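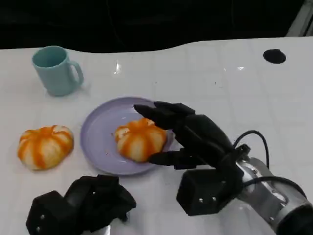
Table Setting and Clearing: Gallery

Posted in: Tabletop / Tableware / Surfaces
By the Skangate page editor, February

This gallery covers the setting and clearing work done on the white table at Skangate. The subject is the tableware, the surface under it and what collects on both. Colours are given by their everyday names. Catalogue matching against the Talukder colour card is a separate job and is not attempted on this page.

The mug is light blue with a matte finish, and the inside rim is a slightly darker blue. Its working position is the upper left of the table with the handle turned in toward the centre. A matte glaze marks more readily than a gloss one when it is dragged against another piece, so mugs are lifted clear of the plate at every move and never slid past it.

The striped pumpkins are orange and cream with well-defined lobes. Place one on the plate, right of centre, and one on the bare table to the left. The lobed body has a low centre of gravity and stays where it is put. In the Skangate index they are entered under item 234, both under the same number, with no distinction between left and right. 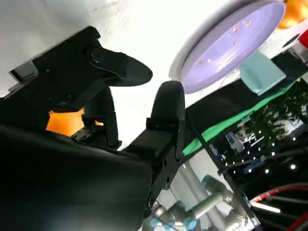
Plates in this set have a raised rim, and the rim determines how they should be cleared. Crumbs migrate outward when a plate is tilted and stop at the inside of the rim, where a flat scraper passes over them. Tilt toward the bin and tap the underside once. If anything remains, use a folded cloth and work from the rim to the centre, then lift. Working in the other direction pushes the debris over the edge and onto the table, and the job has to be done again.

Lavender was chosen for contrast. Orange crumbs read clearly against it from a standing position, and the plate reads clearly against a white table. The earlier Nurkasex plates were off-white and had to be inspected by touch, which was slow and left fingermarks on the glaze.
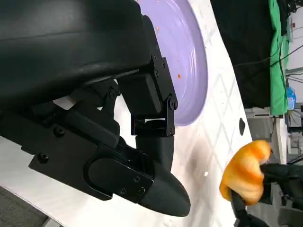
The tabletop is white, with faint grey lines in a grid across it. The lines serve as a placement reference: set the plate first, then square everything else to it by eye. Grey smudges on the surface are treated as a separate task from crumb removal. Clear dry debris before any damp cloth touches the table, or the crumbs smear and the colour spreads along the grid.

Two passes with the cloth are specified for the open area, both in the same direction. The second pass uses a clean face. Fold the cloth in 4 before starting so that a fresh face is always available, and refold it inward once a face has been used. Cloths go to the wash at the end of the session regardless of how they look.

The dark round opening near the side of the table needs its own attention. Wipe away from it on all sides. Debris pushed into an opening of this kind is tedious to recover, and the underside of a table is rarely on anyone's cleaning schedule.

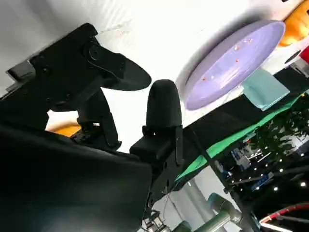

Lavender dish with orange and red crumbs; teal cloth folded at the lower rim.

The table edge is finished in black with a bright green strip along it. Edges are wiped last, with the used face of the cloth, and in one continuous stroke to the corner. Do not rest the cloth over the strip between passes.

Order of clearing, as used at Skangate: food and food-shaped pieces, mug, plate, dry debris, damp pass, edge. The Skedance sheet puts the mug first, and either order is acceptable provided the plate does not leave the table before the loose pieces do. Plates are stacked rim to rim with a paper sheet between them.

Spacing measurements for the full setting are kept with the Skedance sheet and will be added to this page when they have been checked.

Last updated: February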